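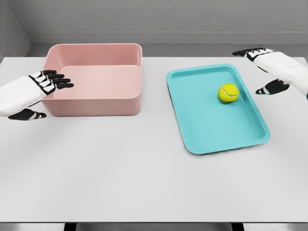
Flomau Reading Room: Progress Report to the Vodumier Fund

April 12, 2021

Where we are

The reading room has been open since October, if you count the weeks when the boiler had other ideas. We have 93 registered members, which beats our target, and a front door that now closes on the first try, which was never a target but should have been.

Lending

Members took out 451 books in the period. Gardening leads, followed by crime, and we have decided not to look into the overlap. The large-print shelf went from decoration to our busiest corner once we moved it out from behind the coat rack. 47 books are overdue. We have sent polite reminders, then less polite ones, and got back two novels that belong to a different library.

Money

Spending is within budget on every line but heating. Rizzi, our landlord, has agreed to split the cost of the new boiler pump -- this took four meetings and a good deal of tea, neither of which we are charging to the grant. The underspend on printing should cover our half. We ask your permission to move it across.

The catalog

We said the catalog would be online by now. It is partly online. Mideo, the software we picked on the strength of a very good demo, sorts titles beginning with "The" into a place of their own, where they keep each other company. The supplier calls this a setting and has promised to find it. Until then we are using the card drawers, and the older members are being gracious about having been right.

Next period

Evening hours start next month on a trial basis. The children's story hour moves to the back room, where the floor is warmer and the noise is somebody else's problem. We will also repaint the stairs, in whatever color is on sale.

A full list of expenses is attached, with receipts. The one with the coffee ring is still legible if you tilt it.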